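Bavach opens tabletop simulation kit to outside customers

Bavach has begun selling the simulation kit it uses to practice two-handed tabletop work with humanoid robots, the company said. The product, called Tunine, had been available only to a small number of pilot customers before this month. It runs on an ordinary desktop workstation with a single graphics card and costs $149 a month per seat.

Tunine comes with a simulated humanoid with two jointed hands, a set of plain rooms and tables, and a library of 88 household objects. Most of the library is kitchen and dining ware, along with packaged groceries. Users can place objects by hand or have the software scatter them, then drive the robot with a headset and gloves or load a control program of their own.

The kit ships with 13 ready-made tasks. They include setting a place at a table, moving a cup without tipping it, and picking one item from a group and handing it from one hand to the other. Each task can be run with different table shapes and with the objects in new positions.

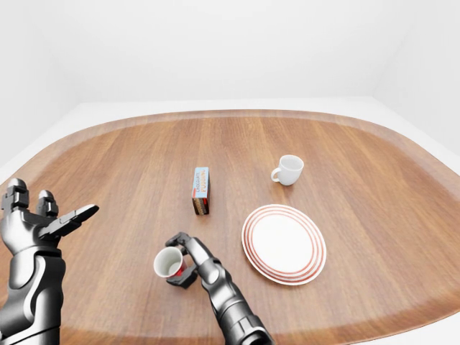

Natanael Coutinho, who leads the Tunine team, said the rooms were kept bare on purpose in the first release. Early customers asked for full kitchens, he said, but the added furniture slowed the software down and made it harder to tell why a grasp had failed.

"People wanted to change the cup and the table and run it again," Coutinho said. "They weren't spending much time looking at the walls."

Every session is saved as a recording that includes the view from the robot's head, the position of each finger joint and the location of every object. Recordings can be played back from any angle or exported for training. An hour of work takes up almost 8 gigabytes at the default settings, and users can lower that by saving fewer views.

Sandu, a contract packing company that was one of the pilot customers, used Tunine over the winter to compare two grips for small upright cartons. The company said the results helped it choose fingertips for a test line at its Prirningate plant. It has not said whether it will buy seats under the new pricing.

There are limits. Liquids are not simulated, so a cup can be carried and tilted but not filled. Cloth and soft bags are also missing, and customers who want to bring in their own robot model have to send it to Bavach for conversion. Coutinho said soft bags would come first, followed by a tool that lets customers convert models themselves. He gave no date for either one.

The monthly price covers updates and email support. Schools can get a reduced rate by writing to the company. A trial version with one room and three of the tasks can be downloaded from Bavach's website, and recordings made in the trial will open in the paid version.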